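Home Issues Authors Search Contact

We use cookies to remember your reading preferences. By carrying on you accept our cookie notice.

August 19, 2019 - Feven Tefera and Abenezer Woldegiorgis

4. Rules for shared tabletop work

When we began drawing up the Drotinau rules we had rather hoped to borrow them whole from somewhere else, and we spent a good part of November reading the handbooks of larger laboratories with that in mind. They were full of good sense about fences, emergency stops and heavy machines (and we have kept a copy on the shelf), but they had little to say to a person sitting at a small bench with light arms, a bag of shopping and an afternoon of sorting tasks to get through. So we wrote our own, slowly, with a good deal of help from the operators at Clurnov and Ayala, who were kind enough to tell us when a rule was silly.

The first version ran to 14 rules, and most of them have survived. They fall into those that are settled before an episode starts and those that apply while an arm is moving, and we take them in that order.

4.1 Before the episode

The operator clears the reach of both arms of anything that has no part in the task, and then puts the task objects down by hand. We ask for everyday things, bought in ordinary shops, and we ask that at least one of them be shiny or crinkly, as so much of what people handle at home is exactly that. Containers go down empty. Cables should be led away from the side on which the gripper closes, and a loop of wire that rides on a moving arm has to be checked by hand through the full swing of the joint - we were stricter about this in the second version than in the first, and we are glad of it.

Fingers are looked over at the start of every session. A soft finger picks up marks with use, and marks alone are no reason to change it; what matters is whether an edge has begun to lift or part, and the operator writes down what they find in the session sheet, even if they then decide to carry on.
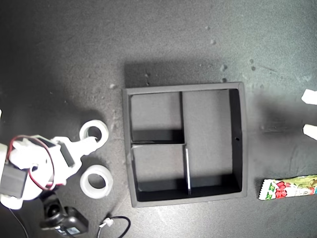
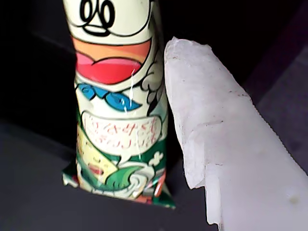 Figure 3. Everyday objects and white gripper fingers at the bench.

4.2 During the episode

Once an arm is live, hands stay out. It sounds a simple thing to ask, and yet it was by far the hardest rule to keep, for there is a very natural wish to nudge a packet back upright when it has toppled over. Across the 301 episodes logged under the second version we found 122 in which the operator had noted a wish to step in, and we are grateful to them for being so frank about it. The rule now says that a toppled object is left where it lies until the arm has been parked, and that the episode is kept, with a note, and never quietly thrown away.

We also set a limit on squeezing. With light packaging the operator should close the fingers until the object stops sliding and go no further, and if the wrapper splits then the packet is taken out of use and the crumbs are wiped up before anything else happens. Abenezer would have liked a proper figure here, in newtons, and Feven argued that few of our partners had any means of measuring it. We have left the wording plain for now, and Grirkora has offered to test a figure next year.

4.3 Keeping the rules in use

Rules of this kind have a way of drifting, and ours did. A new operator would be shown the bench by a friendly colleague, pick up that colleague's habits along with the rules, and pass both on to the next person. We now ask each site to read the sheet aloud together after every 400 episodes, which people grumbled about at first and have since come to rather enjoy, and to send us any wording they stumbled over. Several of the changes listed in Appendix B came to us in this way, among them the rule on cables and the longer of the two notes on parking the arms.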